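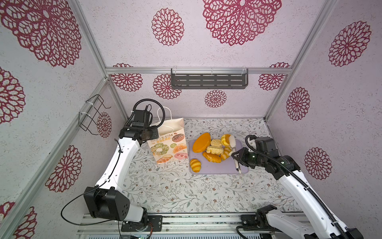

The pretend bread on its purple board, with the leafy tablecloth underneath.

Progress report to the Vodach Small Grants desk
Project: Sorrentino bread counter, Tetlow
Period covered: spring up to the end of August

Hi all,

I know the form says two pages and bullet points, but you told me last time that you liked the long version better, so you're getting the long version again!

The bread first, as that's where most of our arguing went. In the application I'd asked for salt dough loaves that we'd bake and varnish ourselves. We did try. They looked lovely for a week and then the ends started crumbling off, and the one baguette we were all proud of snapped in two when it was dropped. So I bought imitation bread from Skolus instead, and I'm very happy with it. There's a big flat oval loaf, bright orange with a golden rim, and a glossy orange roll, and a stack of pale slices that half the group calls cake and the other half calls pastry (I've given up ruling on this). My own favorite is the yellow striped bun, the one like a twisted roll. We put six pieces on the board at a time. More than that and people spend the whole turn shuffling bread out of the way of other bread.

You asked how a session goes. The learner gets the board, the bread and a paper bag, and an order read out loud by whoever is playing customer. They pick out what was ordered and pack it with the big loaf low and the soft-looking things on top, then hand the bag over by its handles. Then they swap. It takes a few minutes, and it's harder than it sounds when the customer changes their mind halfway, which we encourage. We've run 20 sessions so far, and 88 people have had at least one turn at packing. A good number of them came back for more - I wasn't expecting that from a class on putting bread in bags.

Adelmo Lo Presti has been coming in to teach the packing part. He had a bakery counter for most of his working life and he's strict in a way people seem to enjoy. He had us change two things right off. He wanted the bag opened fully and standing up before anyone touches the bread, and he wanted the bag beside the board, close, so you aren't carrying a roll across the whole table. I'd been letting people hold the bag in one hand and fill it with the other, and I got a talking-to about that.

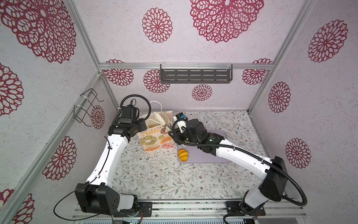
The bags were the other big question. Plain flat ones were cheaper, but they fall over the second you let go, and beginners end up chasing them. The printed ones with white rope handles cost more per bag and I think they've been worth it. I ordered 200, and we reuse each one until the handles give out or the paper goes soft at the fold. At the rate we're going we won't need to reorder before winter.

A word on the cutting board, as somebody on your side asked why a bread board should be lavender. Mostly because the bread shows up so well against it! All that orange and yellow is easy to pick out, even for the people in the group whose eyesight isn't great. It has rounded corners, too, so it's kind to sleeves and knuckles.

The tablecloth was a late addition. It's white, with gray-green branches and little leaves and tiny brownish buds, and it went well with the big red lacy flower patterns on the walls, or at least I think it does. There's one vote for plain beige and it isn't mine. The cloth also quiets things down. Before we had it, every dropped roll made a clack and people flinched and apologized.

Money. We've spent $761 of the grant so far. The bread was the biggest single item, then the bags, then the cloth and the board together, plus the flour and varnish from the salt dough adventure, which I've left in the accounts under its own line. Receipts are in the envelope with the signed copy. I'd like to move what's left of the varnish money over to order cards, if you're okay with that. Right now the orders are read off scraps of paper in my handwriting, and my sevens look like ones.

What hasn't gone so well: the morning group. We set it for 8:30 and hardly anyone came, so I moved it to 10 and it's been better, though still thinner than the afternoon. I've also fallen behind on the feedback sheets. I have them for the later sessions and only some of the early ones. I'll type up what there is and send it separately.

For the fall I want to add wrapping, so a sheet of paper around the loaf before it goes in the bag. Adelmo has a fold he likes and has shown it to me three times, and I still can't do it. He says I need a smaller sheet. I'll be asking Skolus what they have in longer loaves as well, now that the baguette is gone and people keep ordering one.

Let me know about the order cards when you get a chance, and come by any afternoon if you'd like a turn at the board.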